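Sorting pulled push buttons and contact blocks before a panel refit
Control Gear and Switchboards > Workshop Practice
Started March 31, 2020

dinrail_dan wrote:
We are stripping the old operator stations out of the Collham pump house and have ended up with a mix of 22 mm heads and switch parts. I want a bench method that survives more than one person working at it. Current arrangement is a felt cloth, blue tray for the mushroom heads, red tray for the switch components. Head colour is the only thing I sort by at the first pass. Ratings and terminal markings get read later under the lamp.
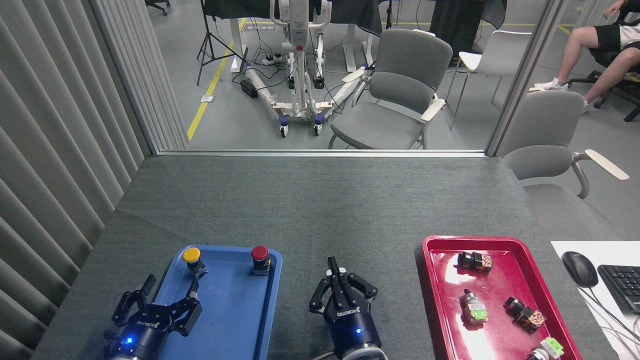 Do the contact blocks need to be separated from the heads before testing?

Test them apart if the block unclips without force, then again once refitted. A block can read fine on its own and still fail to make when the actuator doesn't travel far enough.

My question to the forum is whether two trays is enough, or whether I should be splitting the switch parts by terminal type as well.

ohmward wrote:
Two is enough for a small lot. I did 200 stations out of the Riviere line with two trays and a notebook. The trouble starts when you put heads and blocks from different panels in the same tray and lose the pairing. Tag first, sort second.

What are you using for contact resistance? A multimeter on the 200 ohm range tells you very little about an old silver contact.

dinrail_dan wrote:
Four-wire meter, leads nulled before each batch. I reject anything that drifts over 30 operations. The pairing is already gone, unfortunately. The parts came to us in one bucket.

kettle_and_crimp wrote:
I disagree with sorting by cap colour. Colour tells you the function on the old panel and nothing about the part. A red head might be momentary, twist release or pull release. At Wumerach we sorted by operator action and ignored colour entirely, and the refit went faster.

dinrail_dan wrote:
Fair point on action, but the new layout keeps the old colours, so I need to know what I have of each regardless. Red, yellow and green all belong on the blue tray. A head waiting on inspection can stand on the bare cloth between the trays.

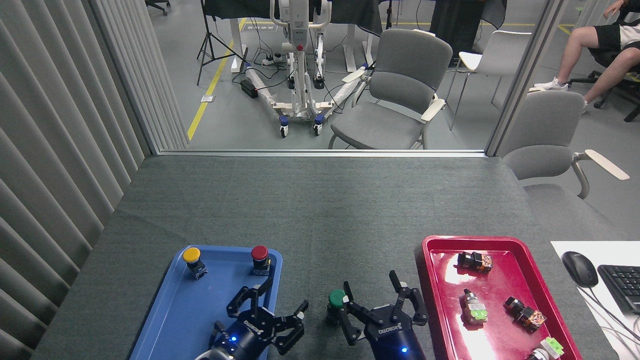
The cloth stays for the whole job. It stops the small screws from rolling, and it is easier on a cap than bare benchtop. I shake it out when a batch is finished and check the floor afterwards. Terminal screws on the older blocks are not captive and I have lost a few already.

ohmward wrote:
Felt sheds. I have pulled grey fibre out of a contact block that was left open on a cloth overnight. Use a rubber mat, or at least keep opened blocks in a tray with a rim.

kettle_and_crimp wrote:
Agree with ohmward on the fibre. Also, is anybody going to mention replacing the lot? A new head and block costs less than the time spent cleaning an old one. Plemevness will do a mixed carton of 60 and you can have it in 5 working days.

dinrail_dan wrote:
Already quoted. The new heads have a different bezel depth and foul the existing legend plates, and the client wants the plates kept. Anything that fails test gets replaced and the plate gets packed out. Everything else goes back in.

Revised procedure after the comments here. Heads go to the blue tray regardless of colour, and operator action is written on the tag. Switch parts stay in the red one and don't get opened over the cloth.

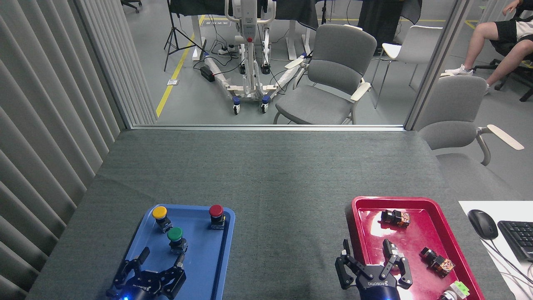 I am leaving the middle of the cloth clear as the working area, so a part is either in a tray or under test. Cleaning is contact cleaner on a lint-free swab, no abrasives, then a second resistance reading. Both readings go on the tag.

ohmward wrote:
Better. I would still change the mat.

kettle_and_crimp wrote:
Still say colour is the wrong first pass, but with the action on the tag it should work. Check the old emergency stop heads for latching before you bother with the meter. If they don't hold, bin them. I wouldn't reuse one of those in any case.

dinrail_dan wrote:
No argument there. E-stops are being replaced new under the contract. I'll post the reject rate in June when the last station is done.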